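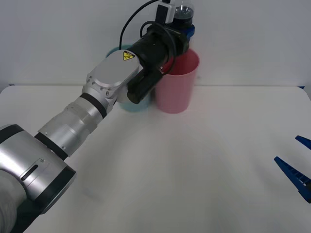

Light blue and pink, back edge of the white table.

Plastic cups on a white tabletop - stacking and staining

ylimsakul
Posted Sat 30 March
I need a storage method for plastic cups in a small workroom. We have 144 of them, in mixed colors including the two in the photo. Stacked dry they are fine. Stacked straight from the dishwasher they lock together, and pulling on the rims has split a few. Current shelf clearance is 90 mm, so they go in upright and single. That wastes most of the cabinet.

droreo_dan
Raise the shelf. 90 mm is no use for anything but saucers. With double that you can nest four or five deep.

Ketsara Wongsuwan
Disagree with nesting at all until the drying is sorted out. The film of water between the walls makes the seal. Rack them upside down overnight, then stack. We used a Wulach wire rack for this at Saithong and had no stuck cups after November.

droreo_dan
Overnight is excessive. 2 hours on a rack with gaps under the rims is plenty.

Ketsara Wongsuwan
Depends on the room. Ours has no window. After two hours the inside base was still wet on nearly all of them.

jondico77
Separate point: do the cups leave rings on that table? I have a white top and the pink ones marked it. Baking soda paste took most of it off.

ylimsakul
No rings so far. They get used for water and nothing else. The shelf pins can go up one row, so I will try that and rack overnight. For the cups already stuck: warm water on the outer one, cold in the inner one?

Ketsara Wongsuwan
Yes. Warm, not boiling. Twist, don't pull.

droreo_dan
Fine, but I would still measure the stack before moving the pins.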